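Hand-me-downs and the box under the stairs

May 8, 2020

So I finally did the box under the stairs. If you've been reading for a while you know the one I mean, the big one that came with us from the old place on Ulten Road and never got opened because I knew perfectly well what was in it. Kids' clothes! Eight years of kids' clothes, in no order at all, with a layer of swim stuff on top that still smelled like the pool.

I grew up on hand-me-downs. I was the third girl, so by the time a sweater got to me it had been through two sisters and at least one cousin, and my mother would sew a new button on it and call it new. I hated it at the time, obviously. There was a brown corduroy skirt that I swear had been around since before any of us were born, and I wore it to school in December with two pairs of tights and sulked the whole way there. Now I'd give a lot to have that skirt back.

With my own two it's been a different kind of thing, because they're a boy and a girl four years apart and they are built like they come from separate families. Almost nothing fits the second one at the right time of year. You get a snowsuit that's perfect in June. You get sandals that fit exactly when the leaves come down. My friend Shona Dow has three boys, all the same shape, one after the other, and her whole system is a laundry basket on the landing. I try not to be bitter about it.

What has saved us is the swap. Areeba Mirani started it on our street a few years back, and it's just an email list and a porch, really. You write down what you've got and what size, somebody says "me please," and you leave it in a bag. There are 27 families on it now. Right now, with everybody staying home, it's all porch and no chatting, and I miss the chatting. I used to go over for a pair of rain boots and come back an hour and a half later with the rain boots, half a lemon cake and a full update on the Niazis' kitchen.

(Zeeshan, if you're reading, we all want to see the backsplash.)

Anyway, jackets. Jackets are the thing people want most and the thing I'm worst at giving up. A T-shirt is a T-shirt, but a kid wears the same jacket every day for months, and it's in all your photos, and you could pick it out across a playground from a mile off. Bright colors are the best for that. I've always bought the loudest one in the store.

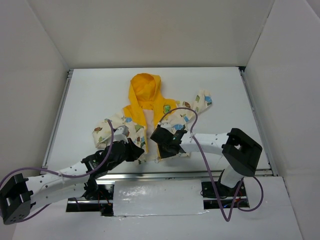 Yellow-orange hood, green emblem on the shoulder. Very hard to lose in a crowd.

My rule this time was one keep bag per kid and that was it. I cheated right away. I put the tiny hospital hat in my own sock drawer, where it doesn't count, and then I put the first pair of shoes in there too. After that I was pretty good. I made a pile for the swap, a pile for my sister, and a pile of things with knees so far gone that they're going to be cleaning rags, and I only cried once, over a pair of pajamas with whales on them.

A few things I learned on the floor of the hallway. Check every pocket (I found acorns, a library card and a very old raisin). Write the real size on a piece of tape, the one it fits like, never mind what the label says. And zip everything up before you fold it or the zippers will chew up whatever's next to them.

The swap bags go out on the porch tomorrow after breakfast. Zubaida has already claimed the rain pants, and I still have a stack of size 6 leggings if anyone on the list wants them. Email me and I'll put your name on the bag.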